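Ticket 1536
Project: Flovirgate
Component: scene validation rules
Raised by: Villeddale test group
Assigned to: Carnotov simulation support
Opened: February 2020
Status: closed, rule change accepted
Severity: medium

Summary
Scene check passes rooms that the house rules should reject. Rule 4 (clearance around items on a support surface) and rule 7 (loose cables) are not applied when the item sits near the back edge of the support.

Environment
Flovirgate scene checker, default rule file. Household room set, 270 rooms. Arm model: Raptis, mobile base, standard reach table. No local changes to the rule file.

Steps to reproduce
1. Load the household room set.
2. Run the checker with the default rule file and the report level set to full.
3. Open the report and filter on "support: table".
4. Compare the pass list with the written rules, sections 4 and 7.

Expected
Any room with a cable lying across the work surface is marked "restricted" and kept out of unattended runs.

Observed
The checker reports 252 rooms as passed. The pass list includes rooms with a cable on the table. Nothing is written to the warnings section.

Comment 1, Villeddale
We found this during a dry run of the clearing task. The planner was given a passed room and asked for a path to the far end of the table. The path went through the cable. The collision check raised no fault, as the cable has no collision shape. In simulation this costs nothing. The same rule file is used to sign off layouts for the real cell, and there it would be a snag hazard. We have stopped sign-off until this is resolved.

Comment 2, Carnotov
Please attach a render of one failing room and confirm whether the cable is a separate object or part of the appliance mesh. Please also confirm the clearance value in your rule file. The default is 40 mm.

Comment 3, Villeddale
Clearance value is 40 mm, unchanged. The cable is part of the appliance mesh. Render from one of the passed rooms attached.

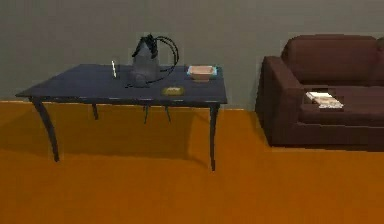

Rule 7 as written covers "any cable, hose or strap which is free to move on or over the work surface". It makes no exception for cables that belong to a parent object, and we do not think one should be added. The written rule is there to protect the arm and the load, and neither is affected by how the mesh was built. The cord on the grey appliance goes up in a wide arc and comes back down across the blue tabletop, so it meets both halves of the wording, "on" and "over". A checker that reads only the bounding box of the body will miss it every time. We would also like the thin upright item to the left of the appliance tested for tipping under rule 5. The report has no entry for it.

Comment 4, Carnotov
Reproduced. Two separate causes.

a) The checker skips child parts of a mesh when the parent is within the clearance distance of the back edge. This was meant to avoid false warnings from items touching a wall. It should never have applied to rule 7.
b) Rule 5 is skipped for any object whose footprint is below the minimum size. A narrow item standing on end falls below that size, although it is the sort of item the rule was written for.

Workaround until the fix is in: set "skip_child_parts" to off and "min_footprint" to zero. Expect a longer run and extra warnings on soft furnishings. Those can be ignored for rules 5 and 7, but not for rule 4.

Comment 5, Villeddale
Workaround applied to the full set. Cable warnings are now raised, and the upright item is listed under rule 5. Run time is acceptable overnight. Please do not close on the workaround alone. The default file is what new sites will use.

Comment 6, Carnotov
Agreed. Changes made to the default rule file:
- Rule 7 now tests every part of a mesh, wherever the parent stands.
- Rule 5 uses the ratio of height to footprint. The minimum size has been removed.
- Parts with no collision shape are listed in the warnings section.
- A room with an open rule 7 warning cannot be signed off for a real cell without a written override.

Comment 7, Villeddale
New default file tested against the household set. Results match the written rules. Sign-off has resumed. Layouts approved under the old file will be checked again before the June audit, and that work is tracked in its own ticket.

Resolution: fixed in default rule file. Closed by Carnotov simulation support.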